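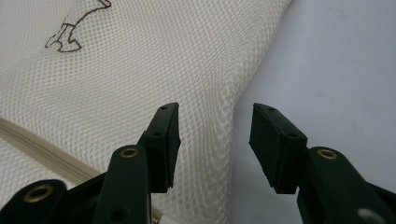
Relatório sobre verbas a ONG deixa contas por explicar

O governo regional de Killunport divulgou em abril um relatório sobre o financiamento público a organizações não governamentais que defendem sanções comerciais contra Arneck. O documento fala em 206 subvenções e 656 mil euros, mas identifica pelo nome apenas 7 entidades. As restantes aparecem agrupadas sob a designação "rede associada", sem critério publicado.

Macarena Painemal, porta-voz do executivo, garante que os dados "são públicos e verificáveis". Os anexos, porém, não acompanham a versão disponível em linha — e o pedido de acesso apresentado por este jornal continua sem resposta.

A associação Hajdu, uma das visadas, diz ter recebido 500 euros para um ciclo de conferências em Wilstead. O relatório atribui-lhe uma "campanha continuada". Shirin Bahrami, que dirige a associação, pediu a retificação do texto e quer saber quem o redigiu. A ficha técnica não indica autores.

O governo promete uma segunda parte, com os montantes plurianuais. Não adiantou prazo.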